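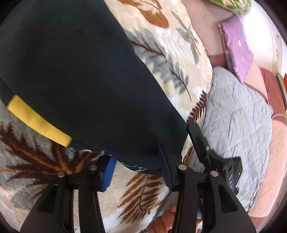 Clothes and bedding sorting: where we've got to

Hello Mebrat, and hello to everyone at the Negash fund. You asked for a short note on how your money is being spent at the Deltholm store, so I'll try to keep it short (I never manage it).

We've now sorted 1,047 pieces, and 261 of those were blankets and throws. I hadn't expected the bedding to be so popular! The plush ones go first, especially anything with a pattern. There's a cream and beige one printed all over with leaves – maroon, rusty brown, a lovely blue-grey – and I'd have it on my own sofa tomorrow. Black clothes are harder work. They pile up, they all look alike on the rail, and you have to hunt along the hems for anything to tell one from the next, a strip of yellow or a bit of white marking.

What we've spent

The new shelving is up along the back wall and paid for. We also bought 20 lidded boxes for the winter things and have filled every one of them, so I'd like to order the same again out of what's left, if you're happy with that.

What's been slow

Folding, mostly. We started out folding the thick blankets in quarters and they slid off the shelves all day long. Now we roll them, and they stay put. The Flalby drop-off was also shut for a fortnight while the floor was done, and then we got 40 bags in one go, which filled the corridor right up to the kitchen door.

Next

Adult clothes by size, then children's, then the odd socks (I'm putting those off). The first full load for Taltedum should be ready in August, bedding included. I'll send the receipts for the shelving separately – two of them need copying first.

2019-06-18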